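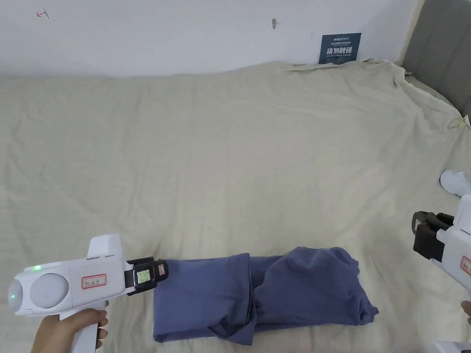 Folding station at the Arkano open day, both handhelds at the garment.

Posted by Kidus Beyene, August, 10:40

Went to the Arkano open day at the Kivmont site. Notes for those who asked in the planning thread. I spent most of my time at the folding station, so the coverage is lopsided.

The station is a full-size bed with a beige sheet, and the operator works on it directly with a handheld gripper in each hand. No arms at this station. The trajectories go to the arm cell next door, where the policy is trained and replayed. Each session is two hours with one operator, and the target they quoted was 175 usable folds per session. I asked what "usable" meant and was told the garment ends up inside a tolerance rectangle and tracking was not lost for the whole fold.

Handheld, as far as I could tell: pistol grip, white casing, black jaw assembly, a small display mounted on the jaw with a pale green readout. Maximum opening is 80 mm according to the operator. Each unit has a white label with a red border, filled in by hand.

The arm demo was short. It folded a towel, then failed on a shirt when a sleeve went under the body and stayed there. They reset and did not retry the shirt.

Questions welcome. I did not get to the bin picking cell.

fennimore_r, 11:15

175 in two hours is a fold every 41 seconds with no break and no reset. For a towel, fine. For a shirt or trousers that have to be shaken out and laid down again, I don't believe it. Did you see a counter anywhere?

Kidus Beyene, 11:32

No counter that I saw. The number was given verbally. I timed a few and they were close to a minute including the reset, but the operator was also answering visitors, so I would not use my timings for anything.

toolcenterpoint, 11:50

What does the display on the jaw show? Opening or force?

Kidus Beyene, 11:58

Opening, I was told. The digits are faint from where I stood and I could not read them against a known width, so treat that as hearsay.

grumbling_servo, 12:20

I would bet it is the raw encoder value. We had a Sketar handheld on evaluation and the readout was labeled as opening in the manual, but it drifted after every power cycle until you closed the jaws fully and zeroed it. If Arkano are logging width from the same kind of sensor they need a zeroing step at the start of every session. Ask whether they do that.

fennimore_r, 12:41

That is a calibration fault on your unit. I have used the same model and it held zero for weeks.

grumbling_servo, 12:55

Two units, same behavior on each. You may have had later firmware. I am not going to argue about it without version numbers, and ours went back in the spring.

mbt_hollis, 13:10

My concern is the surface. A mattress gives under the jaw. In the photo the tip is pressed against the cloth, and on a bed a good part of that push goes into the mattress. If the arm cell uses a rigid table, the contact part of every pick transfers badly. The policy will learn to push down further than a table allows and you get a protective stop, or a bent finger.

Kidus, what is the arm cell folding on?

Kidus Beyene, 13:24

A table with a foam pad under a cloth. I did not ask about the pad thickness and I should have. A visitor did ask why they collect on a bed, and the engineer from Dehghan (they do the integration) said the customer's task is on beds, and the table is temporary until the arm mount is finished.

mbt_hollis, 13:37

Then the collection surface is right and the demo surface is wrong. That could also explain some of the trouble with the shirt. With the wrong stiffness under it, the lower jaw either skids over the cloth or takes both layers.

fennimore_r, 13:50

Or the policy is undertrained on sleeves. You don't need a stiffness argument for a tucked sleeve. Even our scripted folder gets that one wrong.

toolcenterpoint, 14:05

Both can be true. Does the garment start flat or crumpled? The blue one in the picture is flatter at the left end and bunched up at the right. If they only record from flat starts, the policy never sees that state.

Kidus Beyene, 14:19

Mixed. Some were laid flat, some were dropped on the sheet. I did not get the ratio. Failed folds are kept too, tagged separately, but they are not in the training set at the moment.

grumbling_servo, 14:30

Keeping them out is a waste. Recoveries are the part worth having.

pell_anders, 15:02

Could visitors try the handhelds? I am thinking of going to the next one, and it is a long drive to look at a bed.

Kidus Beyene, 15:16

Not at this station. There is a "DO NOT TOUCH, PLEASE" sign leaning against the wall behind the bed, in Chinese and English, and they meant it. The front desk had a spare unit you could hold, not powered. Heavier at the back than I expected. My wrist noticed after a few minutes, and I would like to know how the operators hold up at the end of a session.

I have mailed Dehghan about the pad thickness and the zeroing procedure. Will post the reply in this thread if I get one.

mbt_hollis, 15:28

Please ask for the finger material as well. Shore hardness if they have it.

Contact the moderators | Copyright remains with the individual posters | Back to top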